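Ticket: map layers out of register on Skomport walking route
Opened by: Olanrewaju Aliyu
Assigned to: Onyekachi Ugwu
Status: waiting on reporter

On the Skomport route, the historical layer sits north of the current street layer from stop 5 onward. Stops 1 to 4 line up. Seen on the printed map and in the Korura viewer, same offset in both. The guide needs corrected sheets for Friday.

Ugwu: Reproduced in Korura. The relief layer is fine. The old town plan was georeferenced with 9 control points, all of them south of the canal, so the fit drifts past stop 4.
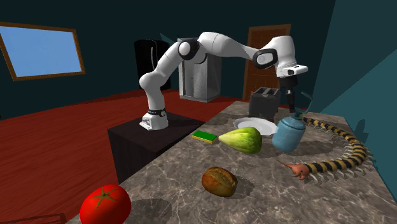
Added control points at the church, the customs house and both bridge ends, which makes 13. Reran the fit. Stops 5 to 12 now match. Stop 15 is still off by the width of a street – possibly a fold in the scanned sheet.

Aliyu: Cleared the cache, reloaded, confirmed on 5 to 12. The walker cards still print the old version.

Ugwu: Cards pull from the Edet export folder, not the viewer. Re-export from there. Please also send the unfolded scan from Lerkesstead if they have one.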